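4.3 Descaling the Kombo coffee maker

Descale after every 144 brewing cycles, or when the DESCALE lamp lights.

1. Switch the unit off and let it cool for 22 minutes.
2. Empty the water tank and take out the filter basket.
3. Pour in one sachet of Kellico descaler and fill to the upper mark.
4. Hold BREW and RINSE together until the lamp flashes.

Caution: Do not use vinegar. It damages the tank seal.

Note: The cycle can be paused but not cancelled. Wipe any splashes off the worktop at once. 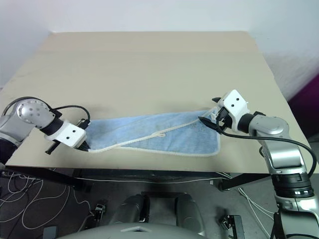

4.4 Rinsing after descaling

1. Refill the tank with fresh water.
2. Press RINSE. Discard the water.
3. Repeat once, then refit the filter basket.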